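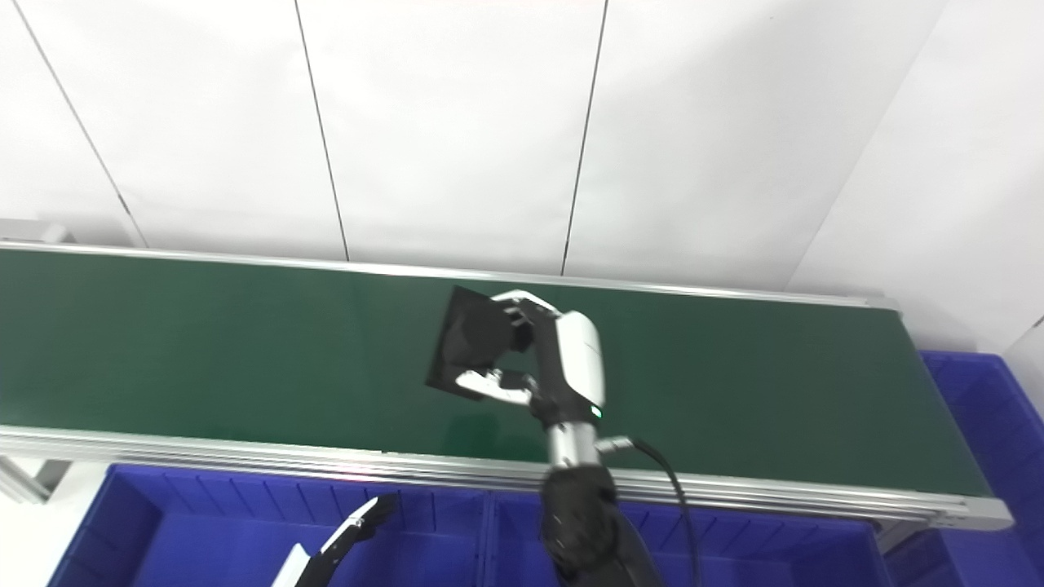
About Gavness

We love belt conveyors. We know that is a funny thing to be enthusiastic about, but spend a morning in our shop and you may start to see why! A good belt runs flat and quiet, it stays in the middle where it belongs, and it drops things into the bin at the end without any fuss. Getting one to do that for years on end is what we do all day.

Gavness started 15 years ago in a rented unit on the Umport side of the river, repairing belts for packing rooms and small food plants. People would bring us a conveyor that kept wandering to one side, we would straighten it out, and then they would ask if we could just make them a new one. So we learned to make them. The first had a wobble we never did cure (it is still in the back, and we roll boxes of screws down it).

These days we build light conveyors for sorting, packing and parts handling. Most have a smooth green belt on an aluminum profile frame. We like the grooved rail because you can slide a bracket or a guide anywhere along it and move it again next month when you change your mind - and everyone changes their mind. The green is mostly habit, but dark parts and pale parts both show up fairly well on it, and it wipes down with a damp cloth. White and black belts are available too. Just ask.

What we make

The Kinnear is our long, straight conveyor, the one most customers picture when they call. It comes in lengths to suit your room and is happy standing close against a wall. The Mider is the short one, built for benches and tight corners, and two people can carry it up a flight of stairs. Both can empty straight into a plastic bin, and we are glad to set the height to match the bins you already own. Bring one along when you visit and we will measure it with you.

We also re-belt older machines, including ones we didn't build. Rollers, end plates, legs and brackets are all kept in stock.

How we work

There are 4 of us on the build side and 3 in the office, and everybody answers the phone. Before we quote, we ask you to send us a box of whatever you will be moving. Flat things, floppy things, things with corners that like to catch - we run them all on the test belt, over and over, until we know how they behave. This is the best part of the job! Thin, flat pieces are a favorite puzzle of ours, and we have spent whole afternoons on how they land and whether they slide.

Last year we sent out 55 conveyors, our busiest year so far, and every one was run in the shop before it was wrapped.

Come and see us

The shop is open to visitors on Thursday afternoons. Wear closed shoes, tie back long hair, and park by the big doors. If you can't make it over, write to us with the length you need and what will be riding on it, and we will get back to you with some questions of our own.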